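Home | Stories | Longer Stories | About the Author | Write to Me
Last updated 7/8/25

The Kitchen at Skarkgate

I took the evening work at Skarkgate in February, when the heating bill came and the library cut my hours, and I kept it long after the bill was paid, which ought to tell you something about me. The office was upstairs from a shop that sold lamps. You sat at a desk with a pair of handles in front of you, and on the screen was a kitchen that didn't exist, and with the handles you worked a pair of black fingers and picked things up and put them down again. Every time you did it properly, the program kept what you had done, and somewhere a learner called Jolitz was supposed to study it and get a little wiser.

I had imagined dishes and spoons. There were some of those, to be fair, but the program, which was called Foulkes, set the board however it pleased. It would reach into its big cupboard of shapes and drop whatever came to hand, and you might get a teapot beside a boot, or a loaf of bread leaning up against a hammer. Then a line of text told you what to move. You had 30 seconds, and if you dithered the whole thing was swept away and you got a fresh one.

I dithered a great deal at first! My late aunt used to say I carried eggs as if they were asleep, and I carried everything that way in the kitchen, slow and tender, with a long pause before letting go. I worried about it all the way home on the bus. Suppose Jolitz learned to pause because I paused? Suppose that years from now, in some house I would never see, a machine stood over a sink holding a cup in midair, waiting for nothing at all, and it was my nerves it had inherited?

So I tried to be brisk, and I was terrible at it. I knocked things clean over. I got 2 good examples out of one whole evening and went home without stopping for my usual soup.

The night I want to tell you about was the night of number 634. I remember the number because it sat in the corner of my screen, and because it was my old street address, and I took that as a kind of greeting. The line of text said to pick up the cucumber. I brought the fingers down toward the board and stopped, out of pure habit, to think.
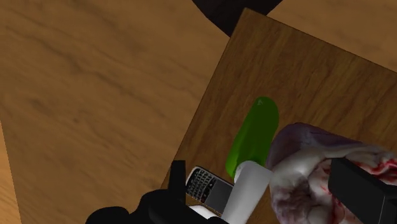

Damen asked, over the headset, whether I meant to wait there until spring.

I said I was only deciding. I said the cucumber had company, and that I would have liked to come at it from the other side, and was a person allowed to back up and begin again, or did that spoil it?

There was a silence on the line, and a sound like a spoon going round in a mug. Then the voice said that backing up was fine, backing up was good, they hardly had any of it. Everybody they hired went straight in. Jolitz had seen so many people go straight in that when it got into a tight spot it simply pushed, and went on pushing, poor thing, having never once watched anybody change their mind.

Well, I can't tell you how that struck me. I lifted the fingers away, up and off to the left where the board was bare, and I turned them a little, and I came back down as slowly as I have ever done anything. I thought of the eggs. I thought of the sink and the cup, and it seemed to me there might be worse things to leave to the world than a moment's pause over it.

The clock ran out with the cucumber still lying there. I reached for the key to throw the attempt away, as we'd been taught, and Damen told me to leave it be, and to write "changed approach" in the note.

I wrote it, and then I had another board in front of me, with a candle on it, and a shoe.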